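The Grundlow Correction

The result Hui-mei Cheung was asked to explain had been stable for three weeks. A policy trained on 213 demonstrations from the second set beat a policy trained on 400 from the first, on the same tasks, with the same network and the same training schedule. Kwame Essien had run it again with new seeds. The gap stayed where it was.

She began with the obvious candidates. Calibration of the finger opening was within tolerance for both sets. The timestamps of the left and right grippers agreed to within 10 milliseconds. The lighting differed, but Kwame had already trained on a version with the colours scrambled, and the larger set still lost.

By four in the afternoon she had stopped reading tables and was going through the recordings themselves, soft items first, as these had the worst scores.
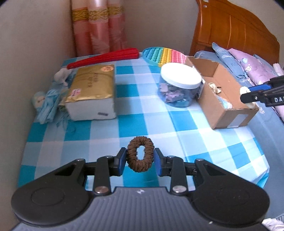
Why would fewer demonstrations give a better policy? Each one in the smaller set contained more hesitation, and the hesitation carried information about what to do when a grasp was slightly off.

That was how she put it in her notes, and she did not yet believe it. Hesitation was what the filter had been written to remove. Lalit Ahuja had written it in January, following a method known in the group as the Grundlow correction, after the building where it was first tried. Any segment in which the fingers moved less than a set amount was cut and the ends were joined. The first set had been passed through it. The second had not, owing to a fault in a script that Lalit had described, in a short message, as harmless.

She wrote to him at half past four.

"Did you look at what the filter takes out?"

"Pauses," he replied.

"What kind?"

There was a delay before the answer.

"Short ones."

She plotted them. They gathered in the second before the fingers closed, and they were longest on objects that deform: cloth, rope, plush. During a pause the hand was still rotating by a degree or two. The filter looked only at finger opening and position. It did not look at rotation. The correction had been deleting the part of the movement in which the operator lined up the grasp.
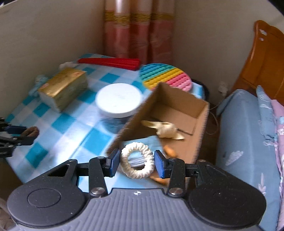 Kwame restored the missing segments to the first set overnight and trained again. The larger set now won, by the margin that the curve from earlier experiments predicted. He sent the plot without a comment.

Zubaida Niazi, who ran the group, asked for three things before the weekly meeting: the corrected plot, a list of every model trained on filtered data, and a paragraph that did not use the word "harmless". The list was the long part. It included Luko, which had been shown to visitors, and Flekis, which had been described in print.

"We will have to write to them," Zubaida said.

"To the journal?" said Hui-mei.

"To the journal and to McIntyre. They copied the filter from us."

Lalit asked whether the method would keep its name. Hui-mei said she had left it in the draft for now — changing it would mean redoing the labels on all the figures — and went back to the list, where she had reached the models from March.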